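**Ticket: bowl handling, dining table task: grip rule needs tightening**
Opened by: Sumaiya Amarasinghe
Assigned: Fadi Darwish
Project: Maltedeo
Priority: medium
Status: closed, see rule text at the end

### What went wrong

We had 180 table-clearing episodes come back from review in July and 16 were bounced for the same thing: "rim contact unclear." I pulled all 16 and they really do share one problem, so this is a very fixable batch! The operators are taking bowls by the wall, which the Maltedeo handling sheet allows, but the sheet never says how far down the fingertips should go or what the second gripper should be doing in the meantime. Everybody filled in that gap their own way.

The current line in the sheet reads:

> Grip bowls at the rim. Support with second tool where needed.

"Where needed" is doing an awful lot of work there.

### Reproducing it

Fadi and I went back to the same kind of setup, a home table with a cloth on it, ordinary bowls, a steel basin, and the kettle and steamer left standing. I like this one as a test because the shiny stuff makes it hard to judge the gap between a fingertip and a rim on playback, and the bowls are all different.

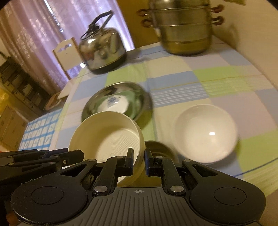 Our rule of thumb going in was one fingertip inside the wall, one outside, and the rim crossing between them before anything closes. On a deep bowl that's lovely to work with. You have plenty of wall to hold, and a reviewer can tell which side each tip is on. Shallow bowls are fussier, and a bowl sitting inside something else is the worst, as the outside tip has to find room between the bowl and whatever is under or next to it.

### Log

**9:40** Fadi D.: Tried the sheet as written, no extra guidance. Two of us did the same bowl and gripped it at completely different depths. So that's the bug, right there in five minutes.

**10:15** Sumaiya: Added "tips straddle the rim, pause, then close." Big improvement in how the playback reads. The pause is the part I'm excited about. It costs next to nothing and gives the reviewer a clear moment to check.

**10:50** Fadi D.: Second tool is still a mess. If it comes in low and close, it hides the contact point from the first tool's camera. If it comes in late, the bowl swings. Suggest we fix the side it comes from.

**11:20** Wahyudi Sumampouw (by phone, he wrote the Cavalcanti sheet): they hit this last year with plates. Their rule is that the supporting tool takes the opposite side and stays there until the lead tool has closed. He also said to keep hands behind the tool body and well away from the tips, which our sheet only mentions under charging. Great catch, adding it.

**1:30** Sumaiya: Ran nested pieces with the opposite-side rule. Much calmer. You feel the difference in your wrists too, because you aren't fighting the other tool for space.

**2:10** Afaf Salameh (review): Looked at 11 fresh episodes blind. Passed all of them on rim contact. One note on speed, see step 5 below.

### Revised handling rule, bowls and dishes

1. Look before you reach. Work out which item is on top and lift that one first. Never pull a dish out from under another.
2. Lead tool goes to the near side of the rim, one fingertip inside and one outside. Stop with the rim between them.
3. Supporting tool comes from the opposite side, level with the rim. It may touch the bowl or the container, but it doesn't lift. 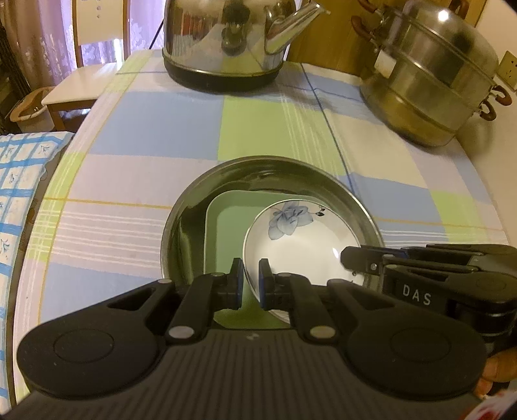
4. Hold still for a slow count of two, then close the lead tool.
5. Lift straight up until the base clears the container wall, and only then move sideways. Slow is fine. Afaf would take a slow clean lift over a quick one every time.
6. Hands stay behind the tool body whenever the tips are moving.
7. If the bowl slips or turns, open, back off and start again from step 2. Leave the failed try in the episode and tag it "regrip." Please don't trim it out!

### Still open

- Fadi Obeidat asked whether the count should be longer for heavy stoneware. We haven't tested any. Moving that to its own ticket under Fenoneo.
- The 16 bounced episodes: keep them with the "old rule" tag. Afaf wants them for training new reviewers, and I think that's a terrific use for them.
- Wahyudi is sending the wording for the hand clearance section. I'll paste it into the sheet when it arrives.

Closing this one. New sheet is in the shared folder as version 2.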